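### 4.2 Slicing a long stalk

Most of the chores in our list are finished when an object has been moved from one place to another. Slicing is harder to score. The food changes shape with each cut, the knife has to be held firmly while it is pushed sideways by what it meets, and the board can creep across the table. We included it for those reasons, and also because the home cooks we interviewed in Gasville named vegetable prep as the chore they would most like to hand over.

The Madik cell uses a six-axis arm with a force-torque sensor mounted above a parallel-jaw gripper. The knife is an ordinary kitchen knife held by its handle. No special holder was made for it, as we wanted the task to stay close to what a household could supply. The stalk is laid diagonally on a wooden board, with a dish rack standing to the right of it.
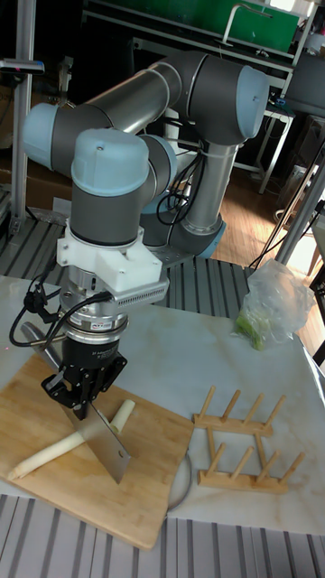

Cuiping Yuan, commenting on an early draft, objected that a cut made on a stalk nobody is holding tells us little about kitchens. Her view was that the free hand does half the work in cooking - it steadies the food, feeds it forward and sets the thickness of the slice - and that a one-armed cell should be judged on a smaller claim. We accept the point and have narrowed the claim to single cuts at a given position.

Each trial begins with the blade above the board. The controller lowers it until the vertical force rises past a set limit, then adds a short forward stroke. We ran 59 trials under the Nustness controller. A trial counted as a success if the stalk was fully parted and the board had not shifted enough to need resetting by hand. 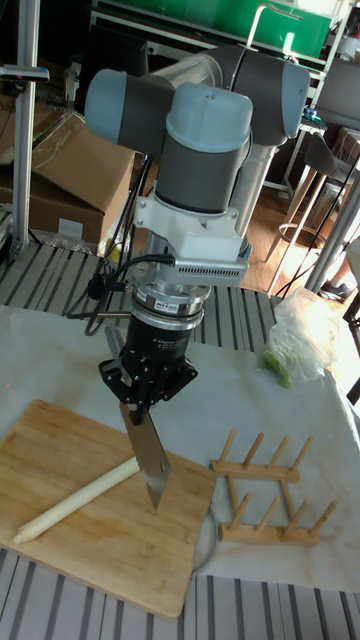
**Figure 6.** Knife gripped by the handle, blade pointing down over the cutting board.

Failures came to 13. Most were partial cuts, in which a strip of fibre on the underside held the two pieces together. A person corrects this without thinking by rocking the blade. Our controller has no such motion, and raising the force limit made the board slide more often. In two trials the knife turned in the fingers on contact and the run was stopped.

The Xue planner, which picks the approach angle from the measured direction of the stalk, was tested separately. It helped when the stalk lay straight. With curled or bent ends the direction estimate was poor, and the blade came down at a slant.
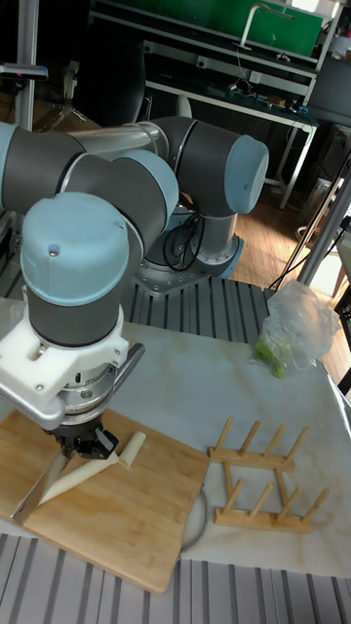
**Figure 7.** Arm over the bamboo board, with the fingers of the gripper at one end of the pale, elongated item.

On this evidence we rate slicing as possible under supervision but not ready for unattended use in a home. Cycle time remains well behind that of a person, and resetting between trials was done by hand throughout. Section 4.3 applies the same scoring to loading the dish rack.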